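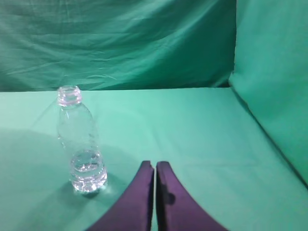 ## Progress report: handling rules for liquids at the robot cell

5 January 2018

Prepared by Gheorghița Iordache for Benedito Meireles, Figueiredo

The first part of the Peltex work is now closed. We agreed to write a set of rules for robot work with open vessels and to try them in our own cell before we show them to the other sites. The draft has 5 sections and was sent to Luana Quintana for reading before the holidays. Her comments are in the shared folder.

### What is in force

- Water only. No coloured liquid, no soap, no oil.
- An open bottle or cup is filled to half at most.
- The gripper must be closed and still before a person puts a hand on the table.
- Each run has one named person who can stop the arm and who does no other task.

Érica Xavier has checked these points against the log, which now holds 1,039 runs. In 4 of them the name of the responsible person is missing. We have changed the form, so it cannot be saved with this field empty.

### Spilled water

This section took more time than we planned. The old text said only "clean the table after a spill", and every operator understood it in a different way — one changed the cloth, another continued with the work. A glass cup with water standing in a large wet patch, with drops still on the cloth beside it, is the situation we now write about directly. 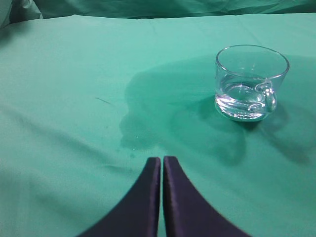
The new text says that the arm is stopped first, then the spill is written in the log, and only after this the cloth is changed. Ademir Magalhães asked for an exception for small drops. I did not accept it yet, as we have no good way to say what is small. I would like to have your opinion on this.

### Next steps

The rules go to the Skerulo site in March. For that we need the second set of cloths, which is ordered but not confirmed by the supplier. The training budget is not touched until now. Érica will send the corrected form separately.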